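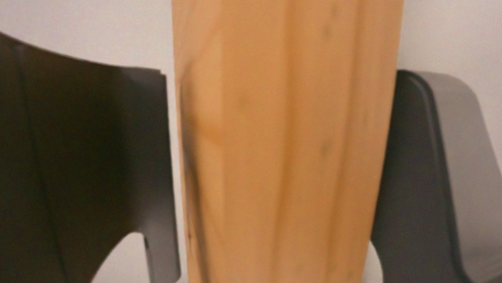
A simulated gripper holding a block of wood.

The best teachers I have watched at Surnanside are the slow ones. We show a simulated two-armed robot how to handle wooden boards at a shelf, working its arms by remote control, and for months the number on the wall was demonstrations per shift. By April we had 1,056 of them. I think we should have stopped much sooner and looked at what we had.

Nazmiye Değirmenci did look. She went through 130 of the recordings and marked 18 in which the operator rushed the grip and then fixed it halfway.

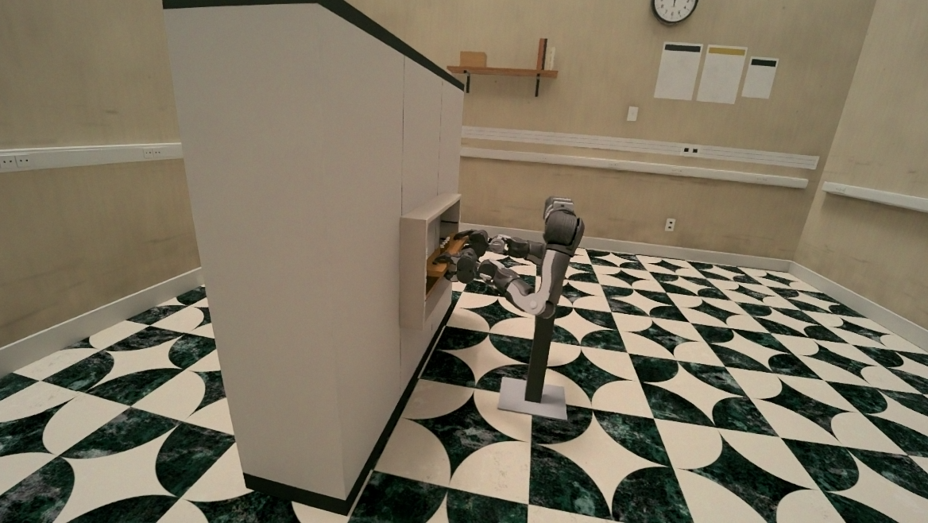

A robot that learns from those learns the rushing and the fixing together. It has no way to tell a habit from a mistake — it copies what the hands did.

Berkay Tokgöz disagrees with me. He says messy recordings teach recovery, and he has a point. But recovery should be shown on purpose and labeled that way. Mixing it in by accident is just poor record keeping.

I would pay operators by the hour, drop the shift count, and let them throw out their own bad takes. They know which ones those are before anyone else does.
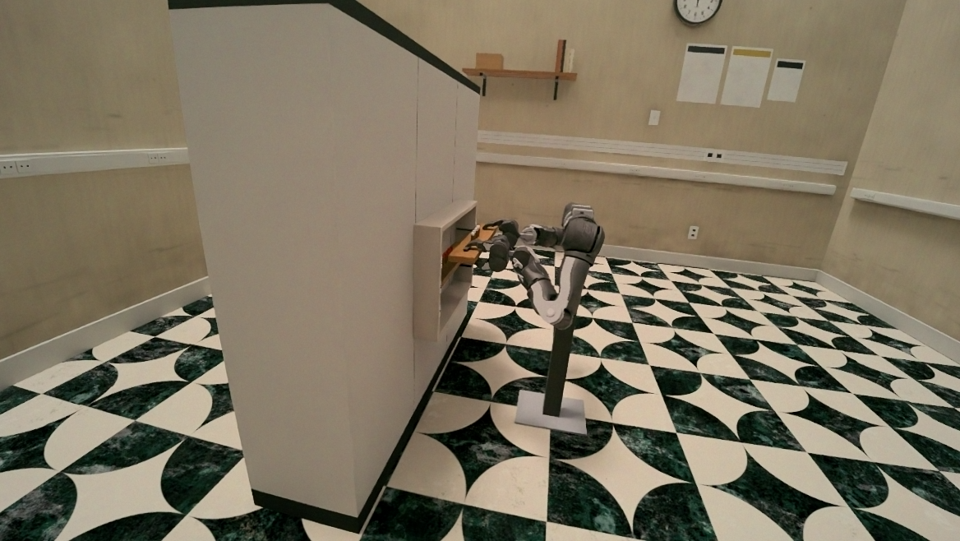
Both arms at the shelf unit, with the board extending toward the robot.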